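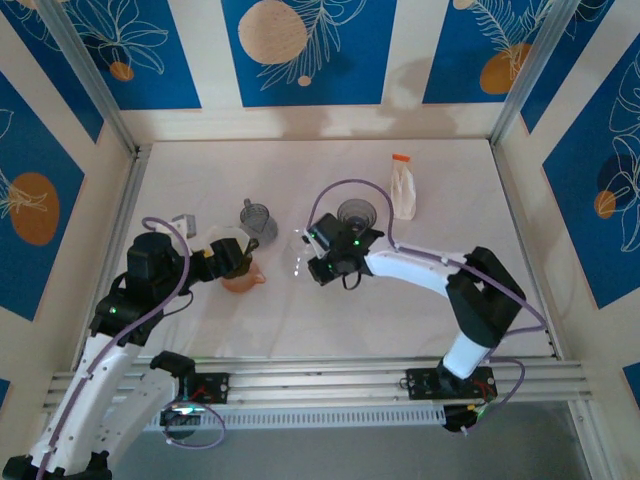

La vaisselle dépareillée, c'est notre métier. Barkska récupère, trie, lave et remet en service les tasses, verres, pichets et bocaux dont les gens ne savent plus quoi faire. Pas de services de douze, pas de vitrine. Une tasse ou petit pichet orange pêche avec son anse, une chope en verre gris transparent à la surface texturée, un contenant translucide à large bord arrondi : trois pièces qui n'ont rien à voir entre elles et qui partent très bien ensemble sur une table de petit déjeuner. 

Qui sommes-nous

Un petit atelier de Ruvitport, ouvert un mois de septembre dans l'ancien dépôt Willems, côté quai. 6 personnes à l'atelier, 2 à la boutique. Au début on ne faisait que les verres. Puis les tasses sont arrivées, puis les pichets, maintenant tout ce qui tient un liquide ou presque. Les assiettes non – trop lourd, trop de place, on a essayé.

Ce qu'on fait

Collecte sur rendez-vous, ou dépôt directement à l'atelier. Tri à la main : fêlé, ébréché, bon. Lavage, séchage, deuxième contrôle. Les anses sont testées une par une, c'est là que ça lache le plus souvent. Le fêlé ne repart jamais en vente. L'ébréché léger part en pot à crayons ou en cache-pot, avec une étiquette qui le dit clairement.

Ensuite, mise en lots. Le lot Vuline est le plus demandé : des tasses et des verres dépareillés, choisis par couleur, pour les cafés, les gîtes, les salles de fêtes. Les teintes chaudes partent en premier. Le verre gris et fumé a mis du temps à trouver son public, aujourd'hui on en manque.

La location

Nearly tout est aussi louable, pardon, presque tout : on tient un stock de nearly 800 pièces pour mariages, repas de quartier, kermesses. Caisses de 100 maximum, au-delà c'est intransportable. Retour non lavé accepté, mais vidé svp. Casse facturée à la pièce, au prix boutique, pas plus.

Ce qu'on cherche en ce moment

Chopes en verre avec anse. Petits pichets, toutes couleurs. Bocaux à bord large, avec ou sans couvercle. Pas de plastique rayé, pas de cristal (on ne sait pas bien le laver, on préfère le dire).

Nous trouver

Atelier et boutique au même endroit, entrée par la cour. Pour un dépot important, prévenez avant – on dégage la table et on vous aide à décharger. Emballez dans du journal ou des torchons, on vous rend les torchons.

Page mise à jour le dimanche 24 mars 2024.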